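How Does a Refrigerator Keep Food Cold?

Open the refrigerator door and you feel cold air on your arms and feet. It is easy to think that the refrigerator makes cold and pours it over the food, the way a heater makes heat. What it does is a little different. A refrigerator takes heat out of the space where the food is and moves it into the kitchen.

This page explains how that works, why food needs to be cold, and how people managed before they had a refrigerator at home.

Cold is missing heat

Everything around you has some heat in it. A bowl of soup has a lot. A glass of milk has less. Even an ice cube has some heat in it, because it could always get colder.

Heat moves by itself from warmer things to cooler things. Put a warm spoon in a cup of cold water and the spoon cools down while the water warms up a little. After a while they are the same temperature, and then nothing more seems to happen.

Heat does not move the other way without help. A glass of milk on the table will never get colder than the room by sitting there. To make it colder than the room, something has to do some work. In a refrigerator, that work is done by a motor that runs on electricity.

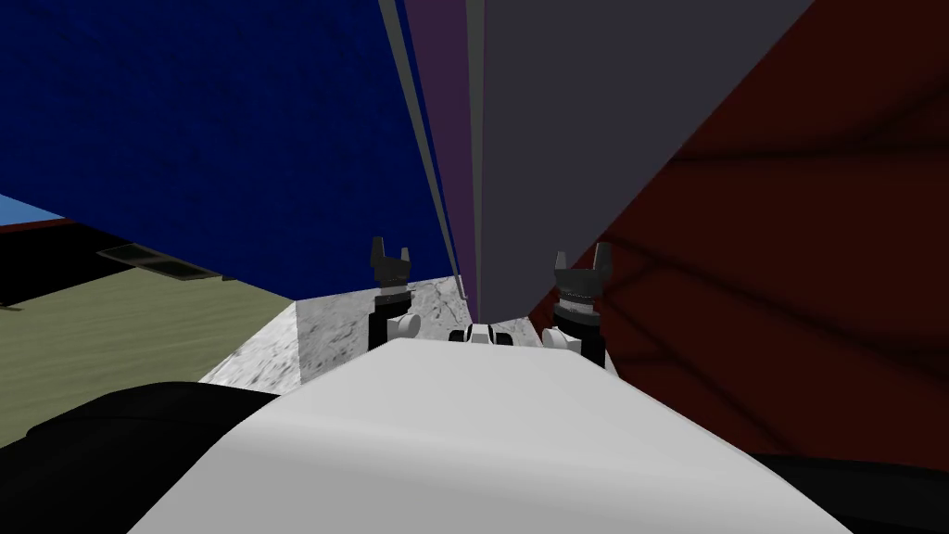 The liquid that carries the heat

Lick the back of your hand and blow on it. It feels cold. The wet patch is drying, and when a liquid dries it turns into a gas. This is called evaporation. To evaporate, a liquid needs heat, and it takes that heat from whatever is close by. In this case it takes it from your skin.

A refrigerator uses the same idea. Inside it is a long loop of thin pipe, and inside the pipe is a special fluid called a refrigerant. A fluid is anything that can flow, so both liquids and gases are fluids. The refrigerant turns into a gas very easily, even when it is cold.

The refrigerant goes around and around the loop. Part of the loop is close to the food, and part of it is on the outside, often at the back or underneath. Some refrigerators hide the outside part behind a panel, so you may not be able to see any pipes in yours.

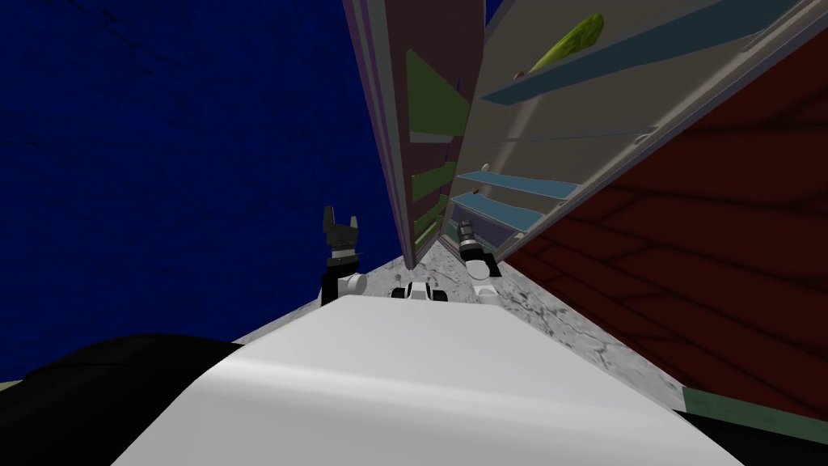

Each trip around the loop has four parts. First, the liquid refrigerant is let through a very narrow opening. On the other side it has more room, the pressure drops, and it gets very cold. Next, it flows through the pipe near the food. The air there is warmer than the pipe, so heat moves into the refrigerant, and the refrigerant evaporates and becomes a gas.

Then the gas goes to the compressor. This is a pump with a motor, and it squeezes the gas tightly. Squeezing a gas makes it hot. If you have ever pumped up a bicycle tire and felt the pump get warm, you have noticed this too.

Last, the hot gas flows through the pipe on the outside. Now it is hotter than the kitchen, so heat moves out of the pipe and into the room. The gas cools and turns back into a liquid, and it is ready to go through the narrow opening again.

Why does it hum and then stop?

The humming sound you hear is usually the compressor. In many refrigerators it does not run all the time. A part called a thermostat checks the temperature. When the inside gets too warm, the thermostat turns the compressor on. When it is cold enough, the compressor switches off. Some newer models run slowly for most of the day instead, and they are quieter.

The walls help as well. They are filled with foam, which is full of tiny bubbles of gas. Heat has a hard time getting through foam. Around the edge of the door there is a soft rubber strip called a seal, and most seals have a magnet inside. The magnet pulls the door shut and keeps the warm air out. 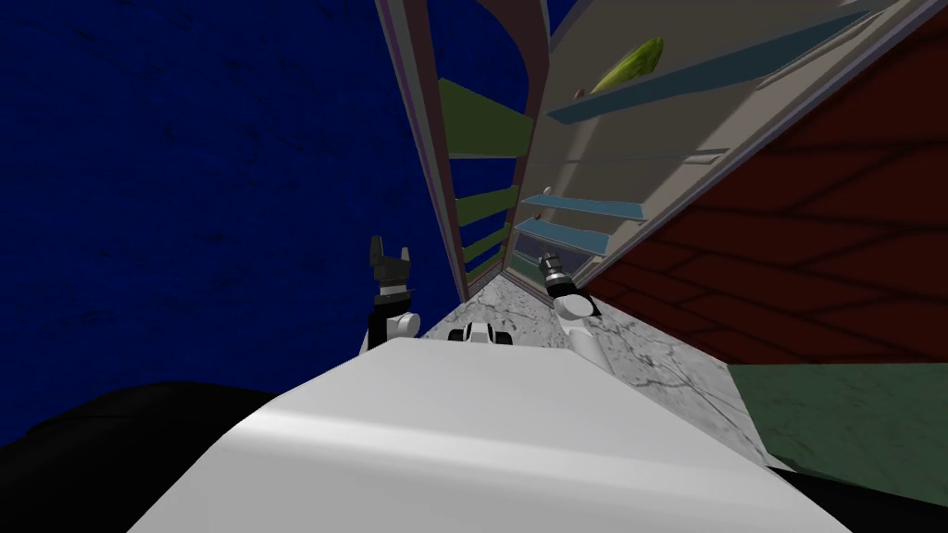 Food keeps best when the door is not left open for long. Cold air is heavier than warm air, so it falls out of the bottom of the opening and warm air from the room comes in at the top. The compressor then has to run longer to move the extra heat out. You can help by deciding what you want before you open the door.

Some people think that leaving the refrigerator open will cool the kitchen on a hot day. It will make the kitchen warmer. The heat taken from the inside goes right back into the same room, and the motor adds some heat of its own.

Why food needs to be cold

Food spoils mostly because of living things that are too small to see, such as bacteria and molds. They eat the same things we do. In a warm place they grow and spread quickly. In a cold place they grow slowly, so milk that would turn sour in a day on the counter can last much longer on the shelf.

Cold slows them down but does not stop them. That is why you can still find a fuzzy spot on an old strawberry. In a freezer it is so cold that most of them stop growing altogether, but many are still alive and can start again when the food thaws.

Some foods do not belong in the refrigerator. Bananas turn brown in there, and bread goes stale faster. Onions and potatoes do better in a dark, dry cupboard.

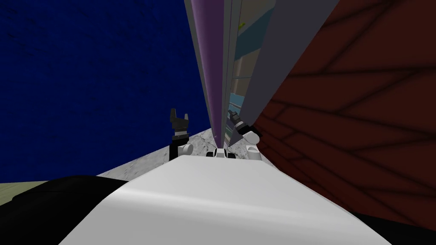
Before refrigerators

For a very long time, people kept food in cellars, which stay cool because they are under the ground. They also dried food, salted it, smoked it or pickled it.

In places with cold winters, people cut ice from ponds and lakes. The village of Istcombe had an ice house beside its pond, a round brick building set into the side of a hill. Every February the ice was sawed into blocks, pulled up the hill on sleds and packed in straw. The ice house could hold 300 blocks. Straw works a little like the foam in a refrigerator wall, and some of the ice lasted until the end of summer.

Later, many homes had an icebox. This was a cupboard with thick walls and a place for a block of ice near the top. Cold air sank from the ice down to the food. As the ice melted, the water dripped into a pan, and somebody had to remember to empty it.

Try it yourself

You need 2 ice cubes of the same size, two small bowls and a wool sock.

Put one ice cube in a bowl and leave it uncovered. Put the other ice cube inside the sock, fold the sock over it and set it in the second bowl. Look at both after 23 minutes.

Before you look, guess which ice cube will be bigger. Many people expect the sock to melt the ice, because socks keep feet warm. But a sock does not make heat. It slows heat down, whichever way the heat is going.

Words to know

Compressor: a pump that squeezes a gas.
Evaporate: to change from a liquid into a gas.
Insulation: material that slows down heat, such as foam, straw or wool.
Refrigerant: the fluid that carries heat around a refrigerator.
Thermostat: a part that checks the temperature and turns a machine on or off.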